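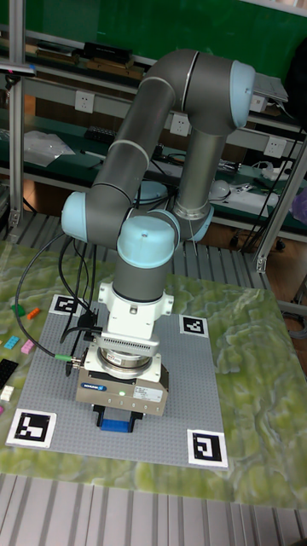

Nimham brick placement cell

The Nimham is a tabletop cell for placing and pressing toy bricks with a six-axis arm, a force sensor and a parallel gripper. It is supplied by Trolitstead, part number 2958, with the arm already fixed and the cables connected.

Setting up

Put the baseplate on the mat and lay a marker card at each corner. Run the locating routine, then hand-guide the arm over the plate. Zero the force sensor with the fingers open and nothing in them - a wrong zero is the usual cause of bricks pressed too hard.
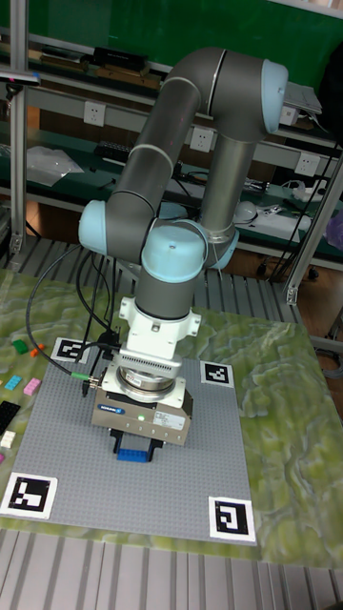
Gripper closed on a blue brick, status light green.

Routine care

Check the bracket bolts every Wednesday, or after 10 hours of running. Wipe the fingers with a dry cloth. Leave enough slack in the cables for the wrist to turn fully, and keep them off the marker cards where you can.
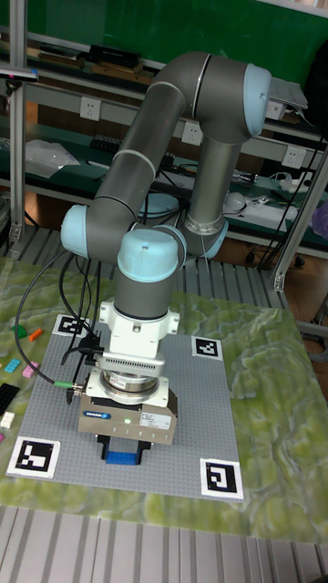 If the locating routine fails twice, clean the cards and run it again before changing any settings. A gripper that does not respond often has a loose connector. Switch off, reseat it and restart.

Spare fingers come in packs of 6. For repairs, ask for Bendik Engebretsen on extension 1844.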